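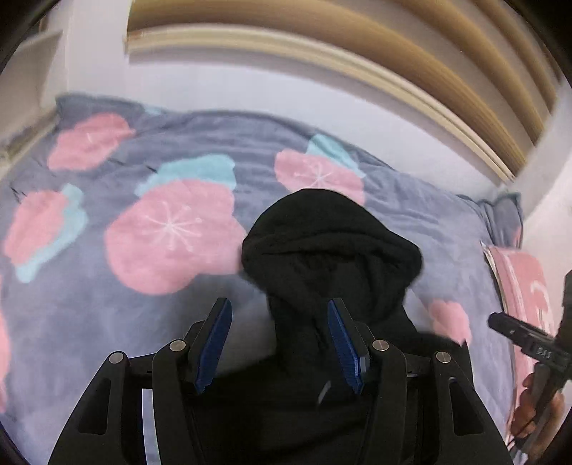
4.2 Clothes on the bed: storage, staging or neither?

The household tidying literature has long treated the bed as a "staging surface", a place where clothes wait between the wash and the wardrobe. The idea is attractive and we used it ourselves when planning the Istolport survey. We are now less sure that it explains very much. Of the 1,009 resting places recorded in the item diaries, a bed was named often enough to need its own code, but the diaries rarely say what the item was waiting for, or whether it was waiting for anything.

Hartley's original scheme sorts things left on a bed into three groups: items in process (to be folded, hung or packed), items in reserve (to be worn again) and items abandoned. Coders in the 37 participating households were asked to apply it to their own belongings at the end of each day. The instruction sounds simple. In practice the groups depend on what the owner means to do next, and owners turned out to be poor witnesses to their own intentions. One participant in Tangate entered the same jumper as "in process" on four successive evenings, then as "in reserve" on the fifth, without having touched it. Another refused the middle category altogether and wrote "it lives there" in the margin. We kept both diaries in the sample, although it is hard to say what they measure.

A second difficulty is identification. The scheme assumes that a coder who was not in the household can tell what a thing is before asking why it is there. Dark, soft items defeat this assumption more often than we expected. In Figure 6 a black cloth item lies bunched on a blue-grey doona cover with a large pink floral print. The top of it has risen into a rounded, hood-like shape, and a reader who wants a garment will probably see one. A reader who wants a bag can make the same folds serve. The two readings lead to different codes, as a bag on a bed suggests packing and a garment suggests laundry or rewearing. Neither is supported by anything in the photograph beyond the general outline.

We gave items of this sort the code "soft, unidentified". Kieran Hulme, who did the second round of coding, objected that the label was a polite way of discarding awkward data, and he had a point. There were 172 entries under it by the end. Removing them would have made agreement between coders look a good deal better, and we suspect that some earlier studies did just that. The Cerum report, for one, describes its categories as exhaustive and has no code for uncertainty of any kind. Either its households owned nothing black and crumpled, or somebody guessed.

Nor does the bed itself help as much as has been claimed. Rowbotham proposes that a spread-out cover marks the bed as "closed" for the day, so that anything left on top must have been put there deliberately. This may hold for a tightly made bed with the pillows squared away. A doona cover with a few soft ripples is weaker evidence. It could have been pulled up in the morning by someone in a hurry, or sat on since, and the presence of an item on it tells us only that the item went down after the cover did – which we would have assumed anyway. Patterned covers add a small nuisance of their own. Coders reported that small things such as socks and hair ties were easily missed against large prints, while a single dark item was seen at once. Counts from patterned beds are therefore likely to favour the bulky and the plain.

What survives of the staging hypothesis is modest. Clothing made up 705 of the recorded entries, and where participants also logged the next place an item went, a drawer or wardrobe was a common answer. So was the floor, and so was a chair. Weekly totals rose in March, which the earlier draft of this section attributed to the change of season and the sorting of warmer clothes. We have withdrawn that explanation. March was also when the reminder messages began, and people who are asked about their clothes more often will write down more clothes.

For the analysis in Section 5 we therefore treat the bed as a location and make no claim about its purpose. Entries coded "soft, unidentified" are kept in all totals and left out only where the type of item is the variable under test.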